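木纹、时间戳和一个写反的四元数

十一月过得稀里糊涂的，大半个月都耗在一件事上：手持夹爪录出来的轨迹，回放的时候老是飘。上次那篇写完数据格式之后有朋友留言问后续，我拖到现在才有空坐下来写，主要是因为问题昨晚终于关掉了（晚上十一点多，楼下便利店都快没热食了），心情好，话可能有点多，各位多包涵。

先交代一下背景。我们这个小项目内部叫 Plunitz，做的事情说白了就是：人拿着夹爪去干活，腕部相机录视频，视觉加 IMU 估出六自由度位姿，再配上两指开合的宽度，最后整理成策略能吃的训练数据。我负责中间那一截，位姿估计、时间对齐、切片、质检，都是脏活，但我还挺喜欢的。Bukola Olaniyan 管训练，Tatsuya Shimada 管机械和标定，Arlindo Paiva 写下游的控制器。数据管线的代码仓库叫 Rurnau，名字是谁起的已经没人承认了。

事情是从 Bukola 的一句话开始的。她在群里甩了一张曲线图，说“你们这个 z 轴是在呼吸吗”。我点开一看，还真是在呼吸！夹爪明明贴着桌面平移，估出来的高度却一起一伏，放到控制器里跑，手指一会儿往桌子里扎，一会儿又悬得老高。Arlindo 当时的回复是一个很长的省略号，我到现在都记得。

我第一反应是怪 SLAM。这个反应基本是条件反射，做这行的应该都懂。于是我把所有片段按“跟踪到的特征点数量”排了个序，从最少的开始一段一段看。我们的前端每帧最多提 600 个点，正常场景基本能提满，最惨的那些片段只剩 34 个，而且还都挤在画面的角落里。

把这些片段拉出来看，规律特别明显：几乎全是夹爪离桌面很近、视野里除了木头还是木头的时候。人眼看着木纹挺丰富的，弯弯绕绕，可是角点检测器不吃这一套。纹路是长条的、平缓的，沿着纹路方向滑一点，局部图块看起来几乎一模一样，这就是教科书里讲的孔径问题。我读书的时候觉得这玩意儿只会出现在考卷上，结果它等了我这么多年。
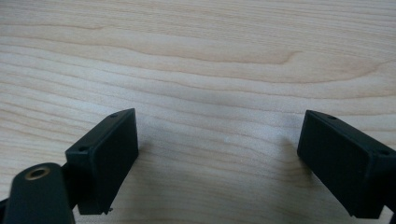 张着的两根手指，中间只有木纹，夹爪悬得很低。

更要命的是，剩下那点特征有不少长在夹爪自己身上。手指上的小圆孔、边缘的高光，还有左下角那个黄铜色的螺纹嵌件，对检测器来说简直是山珍海味，又亮又稳，每帧都在同一个位置。可它们跟着相机一起走，相机怎么动它们都不动，于是优化器就很真诚地得出结论：哦，原来我没动。木纹说“好像动了一点”，嵌件说“一动没动”，两边一拉扯，轨迹就开始呼吸了。

有人会问，你们难道没做遮罩吗？做了！遮罩是我自己写的，一个固定的多边形，照着夹爪全开时的轮廓描的。问题在于手指会动啊，一合拢就跑到多边形外面去了。我当时图省事，想着合拢的时候多半手里夹着东西，旁边总有别的纹理撑着，没事。现在回头看那行注释，“TODO：随开度变化”，落款是我，脸有点疼。

改法不复杂。开合宽度本来就在录，拿它去查一张表，表里存着每个开度对应的手指轮廓，往外膨胀几个像素，生成当前帧的遮罩。Shimada 给了我一份手指的三维模型，我直接投影过去，比手描的准多了。这里有个小坑要提醒一下：宽度信号和图像不是同一个时钟，要是不先对齐，快速开合的时候遮罩会慢半拍，手指尖正好露出来一截，白改。

然后就轮到时间戳了。我原来的对齐方式是开头让操作的人把夹爪开合几下，从图像里找手指间距的峰，再跟宽度信号做互相关，求一个常数偏移。短片段没毛病，长片段越到后面越歪，两个时钟走得不一样快嘛。后来改成了偏移加斜率一起估，开头结尾各做一次开合。Wagner Toledo 负责录数据，我跟他讲结尾也要捏几下，他说行，然后又问能不能给个提示音，不然肯定忘。这个需求提得太对了，我当天下午就加上了，滴的一声，挺像微波炉的。

遮罩换了，时间对齐了，我信心满满地把整个集合重跑一遍，一共 882 段，跑了一宿。早上爬起来第一件事就是看曲线，呼吸轻了很多，但是！没有完全消失。高度不怎么飘了，姿态还是偶尔会拧一下，拧完又自己回来，特别诡异。

接下来的几天我就不细讲了，反正该怀疑的都怀疑了一遍：滚动快门、IMU 零偏、相机内参、甚至怀疑过桌子不平（我真的拿水平尺去量了，桌子挺平的，对不起桌子）。Raíssa Falcão 从 Brumbridge 那边过来开会，中午吃饭的时候听我抱怨了一通，问了一句：“你插值的时候四元数取的是短弧吗？”

我筷子停在半空。

位姿要从相机时间重采样到统一的时间轴上，姿态那部分用的是球面插值。q 和 -q 表示的是同一个旋转，这个谁都知道，所以插值之前要检查点积，小于零就翻一个符号。我代码里也检查了，而且检查得很认真，只不过不等号写反了。也就是说，本来好好的相邻两帧，我给它翻过去绕远路；真需要翻的，我倒是放过了。按理说这样应该满屏乱转才对，为什么只是偶尔拧一下呢？因为后面还接着一个异常值过滤，把绝大多数乱转的采样点剔掉，再拿前后的点补上了。过滤器兢兢业业地给我擦了几个月的屁股，擦得太干净，我一直没发现。

修复的提交一共改了一个字符。Arlindo 在评审里打了一个勾，外加一个很短的省略号。

我把过滤器也改了，剔点归剔点，剔掉的比例必须写进日志，超过阈值那一段直接标红，不许悄悄补。顺手写了 4 个单元测试，专门折腾插值：同一旋转两种符号、接近一百八十度、两帧完全相同、时间戳倒着来。最后那个还真又抓出一个小毛病，录制刚开始的时候偶尔会有一帧时间戳往回跳，以前全被排序默默吃掉了。

至于纯木纹的低空片段，我现在的处理是这样的：视觉残差照算，但按特征在图像里的分布给权重，全挤在一个角上的就少信一点，让 IMU 多扛一会儿。时间短的话够用，长了还是会飘，物理规律摆在那儿，我也没办法。Shimada 提议在工作台边上贴几张标定码，视野扫到就能拉回来，Bukola 不太乐意，怕策略学会看码干活。两个人在群里吵了半天，目前的结论是贴在背景远处先录一小批，训出来对比一下再说。我个人偏向于换一块花一点的桌布，不过这个提案暂时没有得到任何人的支持。

哦对了，有人问过特征分布那个权重怎么算，我用的办法挺土的：把图像切成网格，数一数有多少格子里至少有一个没被遮住的跟踪点，拿占比当系数，再截个上下限。试过更讲究的，算信息矩阵的最小特征值那种，效果好一丢丢，但是慢，而且调参调到我怀疑人生，就先放着了。

下一步要把这套质检搬到 Arruda 的那批录像上。那边用的是另一版手指，轮廓表得重新投影一遍，模型文件我还没要到，Shimada 要是看到这篇，麻烦发我一下，谢谢！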